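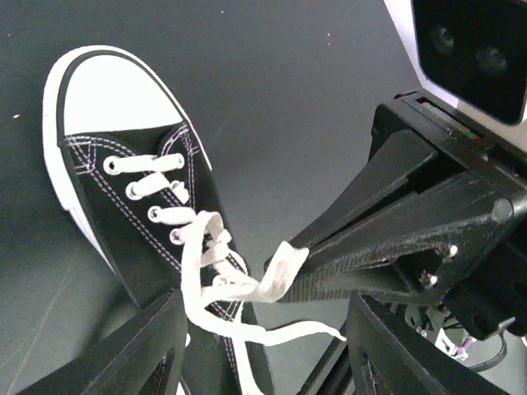
Wrist view, black low-top, lace in the right gripper.

Tuesday, lacing again. Socorro Chambi and I finally wrote the rules on the whiteboard, so I'm copying them here before somebody wipes it!

Stop after 5 failed grasps and log the run as failed (no sneaky sixth try). Hands stay outside the tape until the arms are parked — yes, even to fix a tongue. Speed cap is 200 mm/s near the shoe. Swap laces when the tips fray.

Still need to ask Taipe if retries count as new runs.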